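Fashion Writing for the Web, Session 4: Writing About Fit
Posted in July by your instructor, Sobczak

Okay, so last time we got through fabric words and I promised we'd do fit next, and fit is where most of your drafts fell apart (mine too, when I started, so don't feel bad!). Please have your garment post in front of you while you read these notes, because I'm going to keep asking you to go back to it.

The main trouble with fit is that we all write "it fits great" and move on. Great on whom? Great where? A reader who is thinking about buying a wrap skirt wants to know if it gapes when you sit down, and if the waist tie sits at the belly button or two inches under it. I read a pile of skirt reviews before this session and most of them told me the skirt was flattering. I still couldn't tell you how long a single one of those skirts was.

Start with the shoulders if there are shoulders. On a jacket or a structured dress, the shoulder seam is the thing a tailor least wants to move, so it deserves your first sentence. Then go down: bust or chest, waist, hip, hem. You don't have to publish it in that order, but write your notes in that order and you won't forget the hip, which everybody forgets.

Words to be careful with

"True to size." True to whose size? Say which size you normally buy, in which kind of store, and which size you ended up keeping. One line does it.

"Oversized." This can mean it was cut wide on purpose, or that you ordered up. Tell us which. I once bought a linen shirt from Plitidov because a blogger I love called it oversized, and she had gone up two sizes to get it that way and never said so. Mine fit like a regular shirt. I wore it anyway, but I was grumpy about it all summer.

"Forgiving." I'd like you to retire this one. It makes the body sound like something that did wrong. If the waistband is elastic, say elastic. If the fabric has some stretch across the back, say that.

"Modest." Lots of you write for readers who care about coverage, and that's a lovely audience to write for, very loyal. But coverage is different for every reader, so give the facts and let her decide. Where does the neckline hit? Does it stay there when you lean over? Do you need a slip in daylight? Those three answers are worth more than the word itself.

Length of the post

The class handout says 2,000 words maximum for the final project, and I'm sticking to it. I had one come in at 3,000 last term and it was a fun read, but half of it was about parking at the mall. A regular review post for a single garment can be much, much shorter. If your opening runs past 50 words before you name the piece of clothing, cut it.

Measurements

Get a soft tape. Lay the garment flat on a table, button it, smooth it without stretching it, and measure straight across from armpit to armpit. Write that number down as "flat" so your reader knows to double it. For pants do the waist, the front rise, the inseam and the leg opening. The rise is what people email me about, more than anything else!

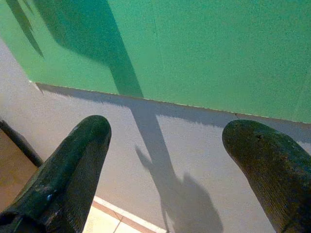

Do it before you wash the thing, and then do it again after. The Trekitz cotton dress I used in the demo lost enough length in the dryer that I'd call it a different dress, and my first review of it was simply wrong by the following week. I went back and added a note at the top with the new hem measurement. Please do that too when it happens to you. Readers are very nice about corrections if you put them where they can find them.

Also, say how tall you are if you're comfortable sharing it. If you're not, use the garment's own length from the shoulder down and skip yourself entirely. Perfectly good reviews get written that way.

For Tuesday

Rewrite the fit section of your post without using flattering, cute, comfy or forgiving. Bring the old version and the new one. We'll swap with a partner, and your partner will try to sketch the garment from your words alone (no peeking at your photos). Last time somebody's blazer came back with no sleeves, so we'll see how it goes.

If you want a second piece to practice on, pick something you returned. I find it easier to be exact about clothes I didn't keep. Give yourself 10 minutes on it and stop.

Questions: leave them under the Session 4 post or catch me before class | © Stestbridge Evening Classes | Back to top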